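Print this ticket | E-mail this ticket

Greneo Laundry Help
Ticket 654
Product: Ameo front loading washer, with Trukeck water inlet box
Subject: Towels come out with gray fluff and sour smell, cycle is too long
Status: Solved
Opened: August

Problem as reported

Good morning. I look after the laundry room at the Akande studio building. We have one Ameo washer and one dryer. We wash mostly cleaning towels, all of them microfiber, and sometimes cotton aprons from the kitchen. For several weeks the towels come out with small gray fluff on them, and when they are dry they have a sour smell. They also don't take up water as before. If I wipe a table, the water moves in front of the towel and stays on the table.

The second problem is the time. The display says 58 minutes for the daily program when I press start, but the machine finishes after 136 minutes. I don't know if these two problems belong together, so I write them in one ticket. If this is wrong, please divide it.

There is no error code. The water on the floor is dry, I mean there is no leak. The machine stands level.

What I tried before I opened the ticket:
- Cleaned the drawer for the detergent. It had some slime in the softener part.
- One empty hot cycle with vinegar. The smell was better for one day.
- Changed from powder to liquid. No change.

Reply from support

Thank you for the clear report. Please keep it in one ticket for now. Can you tell us:
- which products go in the drawer, and how much
- if cotton and microfiber are washed in the same load
- when the drain filter was last opened
- if the tap for the cold water is fully open

Please do not use vinegar again until we have looked at the filter.

Answer from the customer

Detergent: the blue liquid, one full cap. Softener: yes, one cap also, because the aprons become hard without it. The loads are mixed. I wait until the drum is full.

The drain filter I have never opened. I did not know that it exists. In the manual it is called "pump cover" and I thought it is for the technician.

The cold tap is open. I turned it to the end in both directions to be sure.

Reply from support

The softener explains the wiping problem. It leaves a film on the fibers, and microfiber with a film on it pushes the water away. The fluff is from the cotton aprons. Microfiber catches it and holds it, and the dryer does not take it out.

Please open the drain filter. Switch the machine off at the wall, wait until the water inside is cold, put a flat dish under the small hose and let the water run out before you turn the big cap. Write to us how much water comes.

Log from the customer, drain filter

Machine off at the wall. The small door at the bottom was stuck with old detergent and I opened it with a spoon.

The small hose is short and my dish was too high to go under it. I used the lid of a storage box. It gave nearly 500 ml and then it stopped. The water was gray and had the same smell as the towels.

Behind the big cap: a thick piece of lint in the form of the filter, a hair clip, 2 coins and the paper label of an apron. I washed the filter under the tap with a soft brush. The rubber ring was not broken. I looked inside with a flashlight, and the small wheel of the pump turns when I push it with a pencil. It turns in steps, not smoothly. Is this correct?

Closed all, started the rinse program. No leak.

Reply from support

Turning in steps is normal, there is a magnet in the pump.

Now please run the daily program with a small load and write down the time. No softener, half a cap of detergent.

Log from the customer, first test

Only microfiber, drum less than half full. The time at the start was 58 minutes. It needed 91. This is better, but it is still not what the display says.

I stayed next to the machine. It takes very long to fill at the beginning. I hear the valve and a thin noise of water, like a tap which is almost closed.

Reply from support

Then there is a second cause. Please close the tap, unscrew the hose from the Trukeck box and look at the little screen in the inlet. Take it out with flat pliers by the plastic tab in the middle. Do not pull on the mesh.

Log from the customer, inlet screen

I closed the tap and held a towel under the hose when I opened it. The screen was half covered with white scale and some brown sand. The building had work on the water pipes in August, so I think the sand comes from there. I put the screen in a cup with warm water and citric acid and left it there during my lunch. After this it was clean and I could see light through all of it.

When I put the hose back it was dripping. I had forgotten the flat seal, it was still in the towel. With the seal there is no drip.

Log from the customer, second test

Same small load, same program. Start to end: 61 minutes. The filling is loud now, as it was when the machine was new.

The towels were still smelling a little, and they still did not take the water well. I understand that the film of softener does not go away in one wash.

Reply from support

Very good. For the film, please wash the towels alone, two or three times, at the warmest temperature on their label, with half a cap of detergent and nothing else. Dry them on low heat or on a line. No dryer sheets, these leave a film too.

For daily use:
- microfiber and cotton in separate loads
- softener only with the aprons, and a short rinse with empty drum after it
- drain filter once in a month
- door and drawer open between the loads
- wet towels should not wait in a closed bag

Log from the customer, final

After the third wash the smell is gone. I made the test with the wet table again and the towel takes the water at the first wipe. The old fluff I removed with a lint roller from the towels where it was worst. Three towels I have thrown away, the edges were melted from too much heat in the dryer.

I made a note for the wall of the laundry room with the list from support. From my side the ticket can be closed.

Attachments

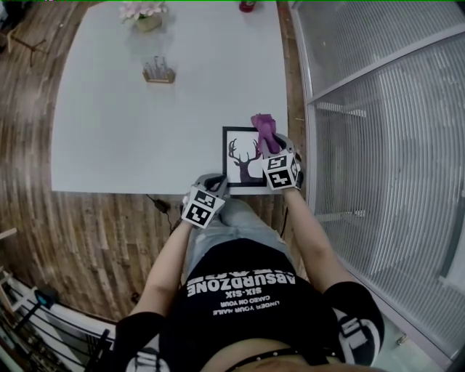
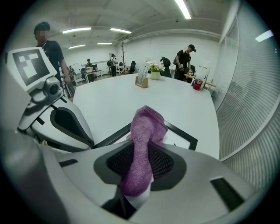

Page last changed: September 13, 2021

The towel in the second attachment is a purple microfiber one. This type goes in the load without softener.

Closing note from support: cause one, blocked drain filter. Cause two, inlet screen with scale and sand. Cause three, softener on microfiber. No parts were ordered. If the long time comes back, please check the inlet screen first and answer on this ticket so that the history stays together.

Reader comments

Comment: Same machine here, same long cycle. In my case it was only the screen. I would add that the plastic tab breaks easily when it is old, mine did.

Comment: Can I use baking soda for the film?

Reply to comment: We don't recommend it in this model. It does not dissolve well in the drawer and can stay there as a hard cake.

Comment: Thank you for the part about the flat seal. I was looking for mine on the floor for a long time and it was inside the hose nut.

Comment: What do you do with microfiber that has floor wax on it? I washed it three times and it is still stiff.

Print this ticket | E-mail this ticket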